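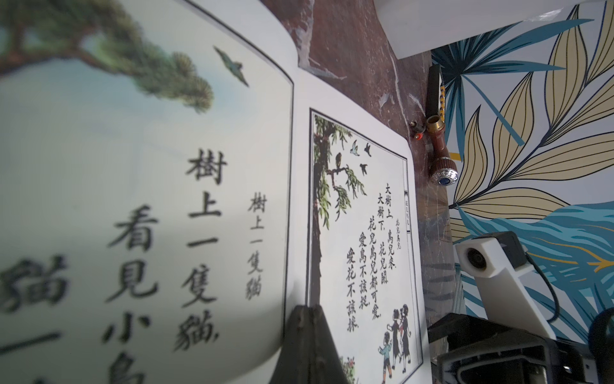
Gasser餐厅在Marden开业,主打山区家常菜

2025年7月12日

一家名字叫Gasser的新餐厅最近在Marden老街开门营业。店主兼主厨Fabian Fuchs以前在Berkoson酒店的厨房工作了13年,这是他第一次经营自己的店。

餐厅的面积不大,分为前厅和后院两个部分。菜单只有一页,主菜每三个星期更换一次。开业期间的主菜有慢炖牛颊肉、奶酪面疙瘩和烤湖鱼,配菜是酸甘蓝和土豆饼。Fuchs表示,这些菜都来自他祖母的做法,他只是把盐和黄油减少了一些。

记者在午餐时间试吃了其中两道。牛颊肉炖得很软,酱汁里有杜松子的香味,味道比较浓,适合和面包一起吃。奶酪面疙瘩的分量很大,一个人吃完有一点困难,上面的炸洋葱很脆。甜品是杏子馅的团子,外面裹一层面包屑,甜度对本地客人来说可能偏低。

店里的面包由Mavomard面包房每天早上送来,用的是黑麦和小麦混合的面粉。酒单比较短,以白葡萄酒为主,也有自己做的接骨木花汽水,不喝酒的客人可以选择。

价格方面,午市套餐包括汤、主菜和咖啡,晚上则需要单点。Fuchs说,他在装修以前收到了673份附近居民填写的问卷,很多人希望午餐能够快一点上桌,所以午市的菜都是提前炖好的。晚餐的节奏会慢一些,建议客人预留足够的时间。

服务方面还有可以改进的地方。试吃当天前厅只有一位服务员,点菜以后等水等了比较久。店方回应说,正在招聘新的员工,下个月会增加人手。

后院的座位目前只在天气好的时候开放,不接受预订。店方计划在12月推出冬季菜单,内容包括野味和奶酪火锅,到时候后院会加上玻璃顶棚。

餐厅位于Marden老街南端,离汽车站800米,每周营业六天,午市和晚市之间休息。晚餐建议提前打电话订位。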